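Grirum Portable Football Goals

By Kevin Montoya
2 Sep 2019

14 shares | 3 comments

The Grirum is a folding soccer goal for clubs that share a field and have to clear it when they finish. Jekine makes it in two sizes, youth and full, and we have carried both at Tercombe since May. The youth size is the one most small clubs ask for, so most of what follows is about that one.

The frame is aluminum tube with a white powder coat. The uprights and crossbar come apart at the corners and lock with a spring button, the same kind you find on a tent pole or a crutch. The back bar folds flat against the uprights. Packed down, the youth goal goes in the back of a station wagon with the rear seat folded. The full size needs a van or a trailer.

Two adults can put one up without tools. Start with the crossbar on the ground, fit the uprights, then stand it up and drop the back bar. The net goes on last. It clips to the frame with plastic hooks that slide in a channel, so there is no tape and there are no cable ties to cut off at the end of the season.

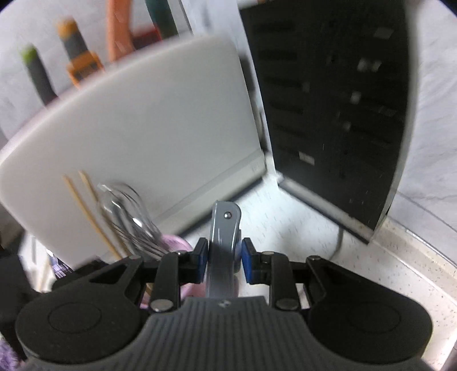
Anchoring is the part people skip. Every goal ships with ground stakes for grass, and those are fine for training on firm ground. On turf, or anywhere you can't drive a stake, you need the weight bags, which are sold separately. Fill them with sand, not water. Any portable goal can tip, and kids will hang on the crossbar if they get the chance. Please anchor it every time, even for a short session.

The net is knotless polyethylene, white only. Villca, who supplied the nets on the older version, used a heavier cord. The current net is lighter and easier to fold, but it does snag on cleats if you leave it bunched on the ground. Replacement nets are kept in stock and fit both the old and new frames.

Care is simple. Wipe the corner joints before you take them apart, and keep grit out of the button holes. A little dry silicone spray helps if a button starts to stick - don't use oil, it holds dirt. Store the net dry. If a tube gets bent, do not try to straighten it. We sell single uprights and crossbars, and it is cheaper than a new goal.

Prices

Youth goal with net and stakes: $400
Full-size pair with nets and stakes: $889
Weight bags, set of 2: $90

The carry bag is included with the youth goal. With the full-size pair it is extra, and the lead time is longer. Clubs ordering for a league can ask for an invoice in place of paying by card.

Full-size goals ship by freight, and someone has to be there to sign. Check the boxes before you sign and write any damage on the slip. Youth goals ship by regular ground service. Returns are accepted on goals that have not been put up outdoors. Nets can't be returned once the band is cut.

Contact Tercombe | © 2019 Tercombe Field Equipment | Back to top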